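Workshop walk-round, Codholm site, with comments
July 10, 2019
By Algirdas Sproģis
Print this page | E-mail this page

Done before the morning shift, lights on, nobody in the way. Items marked OK need nothing. Items marked ACTION want doing before the January visit, sooner if it says so. Same list as the Gunow building, so ignore the bits that don't apply.

1. Ways out
Main door: OK. Opens fully, closer a bit fierce.
Side door: ACTION. Push bar sticks on the left half. Pushed it with a hip and it went, but not everyone will. Fix this week please.
Route to side door: OK at the time. Pallets had been there, marks on the floor. Keep it clear.
Assembly point sign: ACTION. Faded, can't read it from the gate.

2. Fire
Extinguisher by sink: OK, pin and tag in place.
Extinguisher by goods-in: ACTION. Hanging too high and half behind a coat. Move the coat hooks.
Call points: tested one, bell heard in every room incuding the toilets.
Alarm log: two gaps. Fill in on the day, don't do a month in one go with the same pen.
Cardboard: flat-packed and out to the cage. Better than last time.

3. Electrical
Fixed wiring report: seen, in date.
Portable items: 302 on the register, 300 with a current label. The two without are a fan heater and a radio. Fan heater taken out of use, tagged, locked in my cupboard. Radio can go home with whoever brought it.
Extension leads: ACTION. One plugged into another under the packing table. Need a proper double socket there, quote asked for from Arriaga.
Distribution board: cupboard unlocked. Locked it. Key is on the hook.
Open equipment: covers off only with the mains lead out and put where you can see it. Rule is on the wall, people know it when asked.

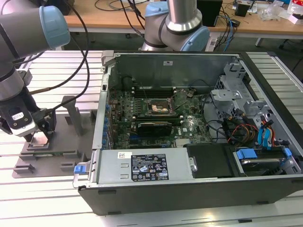
Refugio Sandoval asked whether a lead pulled out of the wall counts, or does it have to come out of the back of the unit as well. Back of the unit. A wall plug behind a bench gets pushed back in by the next person. Refugio also said the rule sheet only mentions the wall, and he's right, so ACTION on me to rewrite it.

4. Floors and trips
General: swept. One lifted tile by the stores hatch, taped for now. ACTION, tape is not a repair.
Entrance mat: curls at one corner. Replace.
Steps to mezzanine: nosings OK, handrail OK, light at the top is out. ACTION, today.
Spill kit: there, but the granules are nearly gone. Reorder.

5. Racking and storage
Bay 32: ACTION. Upright bent at pallet height. Top two levels unloaded while I stood there. Do not reload till the Zandus inspector has been.
Load notices: missing on the end bays.
Heavy boxes: some still going on the top shelf. Waist height please, this was on the last sheet aswell.
Kick stool: wheels don't lock under weight. Binned.

6. Hand tools and benches
Screwdrivers, cutters: OK.
Knives: two snap-off blades left open in a drawer. Retract them. Blade tin full, empty it.
Bench lamps: OK.
Soldering corner: extraction works, filter date not written on. Write it on.

7. First aid and welfare
Box by office: plasters low, eyewash out of date. ACTION, new bottles.
First aider list: has someone on it who left. Amend.
Hot water: OK. Fridge: not my department but please.
Drinking water: OK.

8. Paperwork
Accident book: pages torn out properly and filed, good.
Form 164 (visitor sign-in): old version still at the front desk. Swap for the new one, bin the pad.
Risk assessments: goods-in one doesn't mention the new gate. Update.
Training cards: three not signed. Chased.

To do first: side door bar, mezzanine light, bay 32. Then the socket under the packing table. The rest can go on the normal job sheet, initial it when done and leave the sheet in the tray, not on my chair.

Signed off as walked, not as finished. A. Sproģis

Contact | Copyright Codholm Site Services | Back to top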